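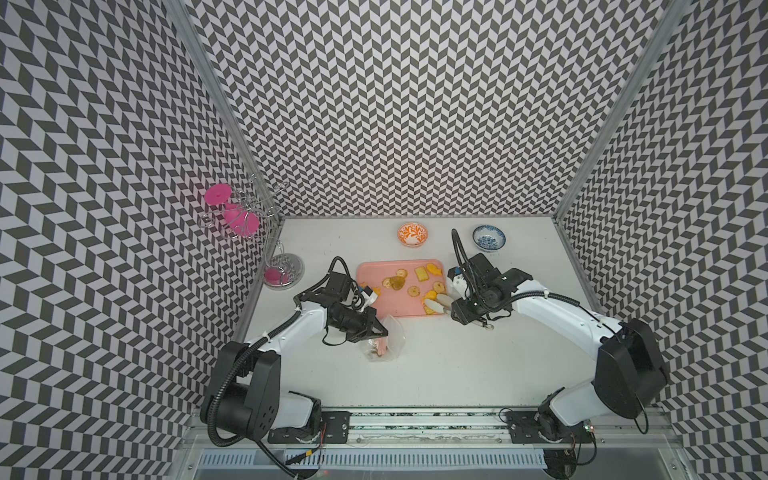
Swanson Community Kitchen: progress report to the Nivum Fund, spring term

We are halfway through the grant and it has been a very good few months. When we wrote the application we hoped to fill one evening cooking course. We filled two, and the second had a waiting list before we had even printed the flyer!

Classes
The Thursday course runs from 6 p.m. to 8:30 and has 24 places. People cook a main dish and a side, then sit down together and eat it, which is the part they talk about most afterward. Soups and flatbreads were the big hits. The fish week was less popular (we had the oven too hot on the first try, and everyone had to wait for a second batch), so we have moved it later in the course, when people know each other better and don't mind a slow night.

Meals served
We served 237 meals in January, our best month so far. The target in the grant agreement is 300 a month by the end of the year. We think we can get there once the Mondia site opens its kitchen to us on weekends. They have a six-burner range and a proper walk-in cooler, and we can't wait to use both.

Equipment
The new dishwasher is in and it has changed our evenings completely. Cleanup used to run past 10. Now the last pan is away before 9:15. We also bought 20 sets of knives and cutting boards out of the same budget line, so each pair at the counter has its own and there is some to spare for the Saturday family session. We still need a second stand mixer. The model we priced in the application is no longer sold, and the replacement costs more, so we'd like to talk with you about moving a little money over from printing.

Food supply
Vudik Farm has been delivering vegetables every week, and the quality is wonderful. We had more squash than we knew what to do with, and that led to the freezer workshop, which wasn't in the plan at all. It went so well that we want to run it again in the fall with beans and tomatoes.

Still to do
The recipe booklet is behind. The recipes are tested and typed up, but the Spanish version needs another read and two of the baking pages still have the wrong pan sizes. We expect to send you a draft with the next report, along with the attendance sheets and the receipts for the dishwasher installation.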